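Home | Kitchen | Workshop | Laundry | Odds & Ends | Contact

Print this page | E-mail this page

Wood tables: scratches, rings, sticky spots and the rest

28 Nov 2020

Quick one this week, the oven is on. Lots of mail about tables, so tables it is. Most of this works for desks, counters and benches too, as long as it's wood with some kind of finish on it.

First thing. Find out what finish you have. Drop of water on a spot that doesn't show. Sits up in a bead, you've got varnish or poly or lacquer and you can relax a bit. Soaks in and goes dark, it's oil or nothing at all, and you need to be quick with spills. Do the test before you buy anything. I have a shelf of stuff I bought before doing the test.

Everyday cleaning. Damp cloth, not wet. Drop of dish soap in a bowl of warm water, wring the cloth out till it stops dripping, wipe along the grain. Then a dry cloth right behind it. Done. Skip the spray polish with silicone in it, it builds up and gets streaky and if you ever want to refinish, the new coat won't stick.

White rings. From hot mugs or wet glasses. It's moisture in the finish, hasn't got down to the wood yet. Try in this order:

- Leave it overnight. Some go by themselves.
- Hair dryer on low, keep it moving, a few inches off. Stop if the finish gets tacky.
- Plain mayonnaise or petroleum jelly, left on for a few hours, wiped off. Smells like a sandwich but it does work on some finishes.
- Iron on low, no steam, over a clean cotton dish towel. Few seconds, lift, look, repeat. Empty the water out of the iron first!!

Black rings are another matter. Water has got all the way into the wood. You're sanding, or using oxalic acid wood bleach, gloves and goggles and a window open. Or put a fruit bowl on it. I have a fruit bowl on mine.

Sticky spots. Jam, syrup, kid stuff. Warm damp cloth laid over it for a minute, then wipe. Don't pick at it with a knife. Old plastic card held flat if you must. For label glue, a bit of cooking oil on a cotton ball, wait, rub, then soapy cloth to get the oil off. Candle wax, ice cube in a plastic bag till it's hard, then the plastic card again.

If the whole top feels tacky, it's usually old polish. Mineral spirits on a rag, small patch at a time, lots of air. Lay the rags out flat outside to dry before they go in the trash. Same for oil rags, and thats even more important with linseed oil. They heat up on their own when they're balled up. Really.

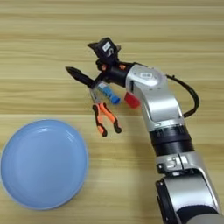 One reader, Bastos, wrote back after the last table page to say that mineral spirits did nothing on a pine desk, and what finally shifted the gunk was plain dish soap and warm water, three goes over one weekend with the windows open. Also said I was wrong to recommend steel wool on anything light colored, bits get stuck in the grain and rust. Fair point. Use a white nylon pad instead. I've changed it below.

Light scratches. If it's only in the finish, paste wax and a soft cloth, let it haze, buff. If you can feel it with a fingernail, wax filler stick in the nearest color. Go a shade lighter if there's no match, dark fills look like dirt on a pale table. Walnut trick (rubbing half a walnut on the scratch) is fine on dark wood, does not much at all on pale.

Scuffs and heel marks. Pencil eraser. White one, pink leaves pink.

Dents. Only on bare or oiled wood, really. Wet the dent, few drops, let it soak in. Damp cloth over it, tip of a hot iron for a couple of seconds. The fibers swell back up. Deep ones need two or three tries and some never come all the way. If the fibers are cut it's a gouge and steam won't help, go to filler.

Oiling. Mineral oil for anything that touches food, or one of the board creams. Thin coat, wait, wipe off ALL the extra. People leave it on to be generous and then get a sticky table and write to me. When the wood looks dull and thirsty do it again. In December with the heat on, mine wants it more often.

Sanding, if you have to. Start at 60 only if it's rough as a fence. Most tabletops can start a good bit finer than that. Go along the grain, always, and vacuum between grits. Don't lean on the edges, you'll round them off. I did a whole bench top once up to 900 because I had the paper, waste of an afternoon, the oil would hardly go in.

Wobbles. Check the bolts under the top before you fold up any cardboard. They loosen in dry weather. Mine was one bolt, took a minute, after 11 months of a beer mat under the leg. If the bolts are tight and it still rocks, turn the table a quarter turn. Sometimes it's the floor.

Protecting it. Felt pads under anything that gets dragged. Trivets for pans, the thick kind, thin cork lets heat thru. Tablecloth with a flannel back is good, vinyl straight on the wood is bad, it can stick and pull the finish off in hot weather. Rubber feet on lamps and appliances can leave marks too, so stick felt under those. Move stuff around now and then or you get pale and dark patches from the sun.

Crumbs in the gap of an extending table. Wooden skewer, then the vacuum with the thin nozzle. A pastry brush is good too. Open it right up every so often and wipe the runners, rub a candle stub on them while you're in there.

Out of time. Cutting boards next, and the ink stain question, I have 18 mails on ink alone. Short answer for now is rubbing alcohol on a cotton swab, test underneath first, it eats shellac and lacquer.

Print this page | E-mail this page

Back to Workshop | Next: Cutting boards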